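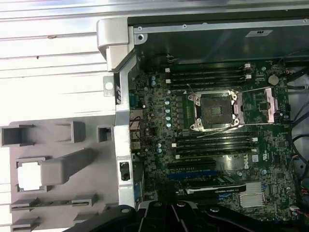 4. Memory Module Installation Task

4.1 Workpiece and setup

Figure 3. View from the wrist camera over the open workstation chassis. Both banks of memory slots are empty, with one bank on either side of the processor socket.

The second of the two bench tasks examined in this study is the installation of memory modules in a desktop workstation. The task was selected in consultation with Craddock, a refurbisher of office computers, where it is carried out by hand many times in each shift. An experienced technician regards it as light work. It requires no tools and is usually learned in a single morning.

The chassis is laid on its side with the cover removed, so that the motherboard faces upward (Figure 3). The board carries two parallel banks of four memory slots. The processor socket between them was left unpopulated throughout the trials, and its levers and retention frame were treated as keep-out regions by the motion planner. Thin wires cross the board close to the socket. These were also marked as keep-out regions, although their position could not be modelled as precisely as that of the rigid parts.

Modules were presented to the arm in an upright tray beside the chassis. The operator at the Pestthorpe laboratory reset the tray between trials and did not otherwise intervene unless the arm reported a fault or the contact force exceeded the permitted limit.

4.2 Procedure

Each trial was divided into four stages: grasping the module, aligning it with the assigned slot, seating it, and confirming that the latches had closed. The Edik controller planned the first two stages from the wrist camera and switched to force feedback once contact was detected. A trial was recorded as complete only when the module was fully seated and the latches at both ends were closed. Partial seating was recorded as a failure, even where the remaining travel was very small -- a partly seated module is of no use to the shop that receives the machine.

A total of 400 trials were conducted, divided evenly among the slots. The order of slots was randomized. The chassis was lifted away and replaced after every 100 trials so that the results would not depend on one exact placement on the bench.

4.3 Results

Grasping presented little difficulty. The tray held the modules at a known spacing, and the few failures at this stage were traced to worn finger pads, which were replaced before the trials continued. Alignment was less reliable. The slots are dark and closely spaced, and the controller at times selected the slot next to the one assigned. This error was more frequent in the bank nearer to the expansion cards, where the approach path was more restricted.

Seating was the weakest stage. A module must be pressed evenly along its length, and the gripper applied its force near the middle. One end frequently entered the slot before the other. A technician corrects this by moving a thumb to the high side and pressing again, a motion that a gripper with two fingers cannot readily copy. The recovery routine released the module and pressed each end in turn with the fingers closed. It added 15 seconds to a trial and was successful in nearly half of the cases in which it was used.

4.4 Discussion

The results do not support the use of the present system for unattended work. The arm is able to complete the task, but its failures are of a kind that a shop would find costly to detect. A module that appears seated may be found faulty only when the machine is powered on, by which time the cover has been closed and the unit has left the bench.

Two changes are planned. The first is a wider fingertip, developed under the Flemota project, which will spread the pressing force across more of the module. The second is a separate check of latch position from a lower camera angle. Trials with the new fingertip are scheduled to begin in October and will use the same chassis and the same scoring rules -- any change in either would make comparison with the present figures difficult.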